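Search the forum Go Advanced

Last updated: September, 7:40 p.m.

Novulthorpe Community Board > Utilities and Bills

Thread: Munro supply rate going up, stay or switch to Zumar?

Posted in September by gridwatcher_n

Got the letter from Munro this week. The supply part of my bill goes up 12 percent at the next meter read. The delivery part stays the same. I used 1,026 kWh last month, so it isn't small money for us. Zumar has a fixed offer on their site with a $25 sign-up credit. Has anybody in Novulthorpe moved over and gotten a full year of bills from them? I'd like to hear how it went before I sign.

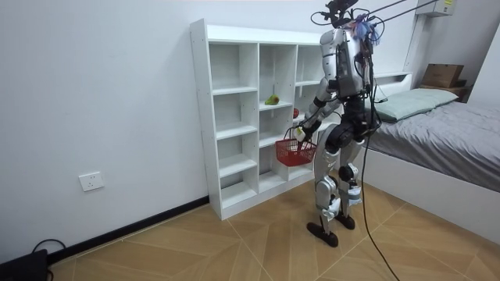 kilowatt_kate
Board moderator, Utilities and Bills

I moved to Zumar two winters ago. The switch took one full billing cycle. Munro still owns the wires and still sends the bill, you just see a different name on the supply line. The rate was what they said it would be for the whole term. After that it rolled to a monthly rate and I paid more than Munro customers did until I caught it. Put the end date on a calendar.

pusness_pete

The credit is bait. It's paid after your second bill, and only if you're on autopay. I'm over in Pusness and half my street signed up for one of these fixed plans. Most of them are back with the default rate now.

gridwatcher_n

Back because the plan was bad, or because they forgot to renew?

pusness_pete

Both. If a plan needs you to remember a date or it costs you, I call that a bad plan.

kilowatt_kate

I don't agree with that. The date is on the first page of the contract and they mailed me a notice. I didn't open it. That one is on me.

oldmeter

The bigger thing is why the supply rate went up at all. Munro buys most of its power ahead of time, and the last round of contracts came in high. Zumar buys in the same market. Their fixed rate will catch up the next time they post one, so whatever gap you see today is short-lived.

gridwatcher_n

That's fine if I lock in before they change it though, right?

oldmeter

For the length of the term, yes. Check the exit fee. The one I looked at was flat no matter how many months were left.

Replies are sorted oldest first. What to check on the offer sheet, from what people said so far:

1. The price per kWh, and whether it's fixed for every month of the term.
2. Any monthly base charge. Some plans have a low rate and then add one.
3. The exit fee, and whether moving out of the area cancels it.
4. What rate you drop to when the term ends.
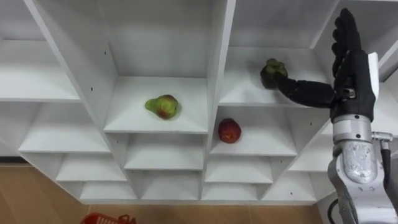 5. Whether you stay on Munro's budget billing. I got taken off it and had a big January bill - worth a phone call first. (kilowatt_kate)

pusness_pete

Number 5 is the one that got my neighbors. They thought the rate had jumped, and it was the averaging that had stopped.

gridwatcher_n

I called. Budget billing only covers the delivery side if I leave. Going to run last year's bills against both rates this weekend and then decide.

oldmeter

Use the winter months too. Summer alone will give you the wrong answer if you have electric heat.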